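Workshop tips I brought home from a robot open day

If you've been reading these pages for a while you'll know my workshop is a single garage with a freezer in it, a bench along the back wall and far too many ice cream tubs. So when Rashidi opened its doors over in Clillmont on 20th March, I wasn't going there to buy a robot. I was going to be nosy! And I came home with a page and a half of notes that had very little to do with robots and a great deal to do with my shelves.

It's a short drive from Cesonville if you miss the school traffic (I didn't). You park round the back, sign a sheet, get a sticker, and then you're let loose on the demonstrations. There was a machine stacking boxes, and one that wrapped pallets, and both had a good crowd. The one I stood in front of for most of the afternoon was the Curkura bench, where a pair of robot arms was doing the sort of job I do every weekend and moan about -- picking small electrical parts out of trays and putting a set together.

The person running it said the bench had handled 2,481 picks since they set it up. I believe it, because the arms simply keep going. No tea, no radio, no wandering off to look for the good pliers. The two of them hang over a white table with yellow plastic trays down either side and a steel tray in the middle, and each yellow tray keeps to its own sort of thing. Round red circuit boards in one, little metal parts with black leads in another, wiring in the trays opposite. The steel tray is where the set comes together.

I took far more photos than anybody needs, and they let me have some from the little cameras on the arms as well, which I was thrilled about.

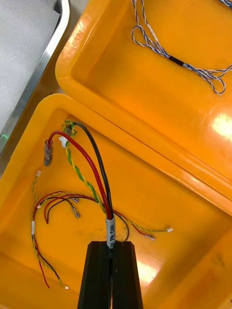
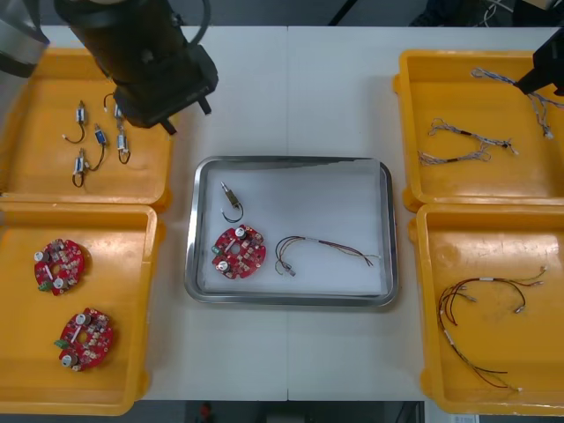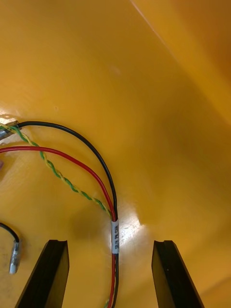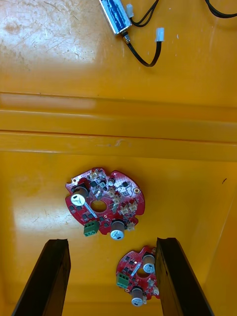 Black grippers and glossy yellow plastic, all from the Curkura bench at Clillmont.

Now then, the tips. I've tried all of these at home since, except where I say so.

One tray, one sort of thing

I used to sort by project. A tub for the doorbell, a tub for the lamp I was mending, a tub for the other lamp. The trouble is that every tub ends up with two screws, a bit of flex and something mysterious, and when you want a terminal block you have to open the lot. Sort by kind instead and then pull out what you need for the job in hand. It took me an evening to tip everything out and start again, and I was slightly appalled to find I own 204 cable clips. I've bought cable clips twice this year.

Have a middle tray

This is my favourite. Keep one tray that isn't for storage at all and stands in front of you while you work. Everything the job needs goes into it before you pick up a tool. If the tray isn't complete, you don't start! I'm using an old roasting tin with a sheet of paper in the bottom, so bits don't skate about and I can scribble on the paper as I go. For sewing people, a baking tray with a bit of felt would be lovely. For anyone putting up shelves, count the fixings into it first and you'll find out that you're one bracket short while the shop is still open.

Go for a colour you'd never choose

I'd always bought grey or see-through boxes because they look tidy on a shelf. A black wire in a grey box is a misery to find. On yellow plastic it jumps out at you, and so do the red boards, and so does anything silver. My only grumble is the shine. Glossy plastic throws the light straight back, and in a couple of the close-ups there's a bright patch where the lamp has caught it. At home I've moved my lamp to the side and it's much better. If you can find trays in a matt finish, buy those and tell me where you got them.

You don't need to buy anything, by the way. I lined three of my ice cream tubs with yellow sugar paper for next to nothing. It isn't glamorous and it does get grubby, but you just cut another piece.

Label the wire as well as the box

I could kick myself for not doing this years ago. Some of the wiring on the bench has a small white sleeve round the bundle with printing on it, so the label stays with the wires wherever they go. I've been labelling boxes and then taking things out of the boxes, and you can see the flaw in that.

You can get printed sleeves but I've been using white tape and a fine permanent pen. Fold the tape round the cable and stick it to itself so you've got a little flag, write on it, then press it flat. Do both ends of anything longer than your arm. It's worth doing behind the telly too. I did ours last weekend and found two leads back there that weren't plugged into anything at either end!

Say what it's for, and put something about size if you've got several alike. "Lamp" was no use to me whatever. "Landing lamp, long" is fine.

Pick it up by the bundle

In one of the close-ups the gripper has hold of a harness at the labelled part, where all the wires run together, and in another it's open on either side of the label. I've started copying that. Take hold where the wires are gathered and you've got the whole lot in one go, and you aren't dangling the weight of it off one poor little connector. I've pulled the end off a fairy light string by grabbing the plug, so I speak from experience. Fairy lights, headphones, the vacuum attachment with the curly wire -- all of it goes better if you hold the middle.

Don't overfill

My trays were full to the brim. Theirs aren't. You can see plastic between most of the parts, and apart from one tray of longer red and black wires that has got itself in a proper tangle (hello, my Christmas box) there's room to get two fingers round a thing without dragging its neighbours along. The arms have it harder than us here, I think, with only those two stiff fingers to work with. Give yourself the same room they need and you'll find that you fumble less. My rule now is a single layer, and anything over that goes in a second tray underneath.

It doesn't have to be neat

I found this one very cheering. Parts can lie any old way in the tray. The red boards sit where they sit and the little metal bits with their black leads point in all directions. I'd been standing my spare plugs up in rows like soldiers, and I've given that up. If the right thing is in the right tray and you can see it, that's plenty.

Long cables want a loose coil

There was a long blue and white twisted one looped up in its tray and I've gone home and done the same with my extension leads. Big easy loops, laid down, no winding round the elbow. I'd been doing it tight for years and the leads had gone stiff and kinky. Some have relaxed, and one never will, so that's the shed lead now.

Keep the table clear beyond the trays

I haven't managed this. There is a freezer in my garage and things get put on it. But I did screw a strip of batten along the front edge of the bench to stop small parts rolling off, and I've put a magnet on a string for the ones that go anyway.

A few odds and ends

Trays with a proper raised rim are easier to slide than flat-edged ones, and you can move them with oven gloves or work gloves on.

If you've got circuit boards to store (old doorbells, the insides of a radio), lay them flat with nothing on top. The tall parts get knocked otherwise.

Take a photo of your full middle tray before you start. When there's a screw left over at the end you can look back and see whether it was ever meant to be there.

Wash new plastic trays in warm soapy water and let them dry right through before you put anything electrical in.

If you fancy going

Rashidi is planning another open day in September and I'll be first in the queue. Entry was free and parking was too. Tea and a bun came to 265p, which tickled me, and the bun was enormous. Wear flat shoes, it's hard floors all the way round. They gave out a leaflet on the Curkura bench with 31 questions and answers in it, and I've got a spare copy pinned up by the freezer if anybody local wants to borrow it.

Next time I'm doing the drawer of batteries. Wish me luck!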